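Threads > Learning > Choir life
Posted in May by a second alto from Simlow
4 min read

1/ Four years ago I joined the town choir in Simlow. I did not read music, and my English was good for the supermarket and the dentist. I want to write down some things I learned about singing in a language that is not your own. Maybe they are useful to another person who is standing outside the door.

2/ First thing: you can sing a word long before you can use it. I sang "forsake" for a whole winter before I looked it up. My mouth knew it well. In conversation I have still never needed it.

3/ Our choir rehearses in the old Hagedorn building, upstairs, at seven in the evening. The room has 272 seats and a heater with two settings, off and tropical. If you come in May, bring a thin shirt and leave the window question to the basses. They have strong feelings.

4/ Vowels are the real work. In my language we have five and they stay where you put them. In English they travel. "Night" begins in one place and ends in another, and the conductor wants us to stay in the first place until the very last moment. When I finally understood this, my speaking got better too. My neighbor noticed before I did.

5/ The consonants at the end are a different problem. With 600 people listening, at the big concert in Hevstead, we sang a soft piece that closes on the word "rest." Forty voices must place that T together. In rehearsal it sounded like rain on a tin roof. At the concert it was one T, or almost one. I was very proud of it.

6/

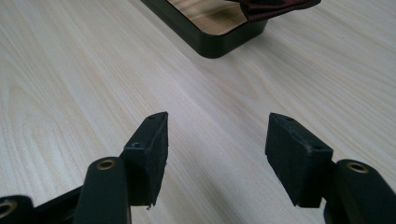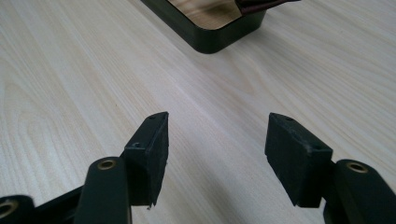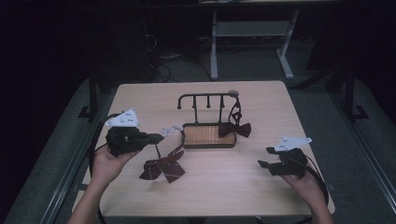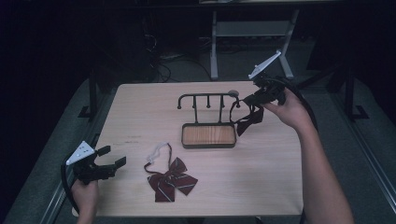 7/ Concert clothes are where the choir argues most, much more than about music. The rule for many years was black on black, and each person had a different idea of what black is. Then somebody proposed one color for the whole group. It went to a vote, and the vote was long. I was for maroon, the color of the two bow ties in the last picture, one lying flat on the table and the other hanging in the air. It is dark enough to be serious and it looks good next to gray hair, and we have plenty of gray hair. The sopranos wanted scarves in a bright blue. We now have maroon, with freedom of form: bow tie, scarf or ribbon, as you like.

8/ I learned the word "bow" three times because of this. The one you tie, the one you make to the audience, and the one the violin uses. Two of them sound the same and one does not, and I still stop for a second before I say any of them aloud. At the dress rehearsal I told the tenors to fix their bows and half of them bent forward.

9/ About sight-reading: I was afraid of it for two years. What helped was very small. I took the hymn book, number 451, and sang only the alto line each morning while the coffee was making itself. The same hymn for a month. Then the next one. After some months my eyes started to go ahead of my voice, like when you read to a child.

10/ Please mark your score with pencil. I wrote my translations in pen in the first year, and the scores were borrowed from the library in Niltness. I paid for one copy and I keep it at home. It is full of my early mistakes. Over the word "hail" I had written "ice from the sky."

11/ A question people ask me: should you tell the other singers that you do not understand the text? I did not tell for a long time. When I told the woman on my left, she said she had sung Latin for thirty years and understood "amen." Since then we ask each other everything.

12/ What I would still like to learn is how to laugh at the conductor's jokes at the correct time. He speaks fast when he is funny. I laugh with the second wave - it is a small group, we are mostly from other countries, and we sit close together.

13/ If you live near Simlow and you are thinking about it, the new season starts after the summer. There is no audition for altos. For tenors there is also no audition, they are simply not allowed to leave. Write to me here and I will save you the chair by the window.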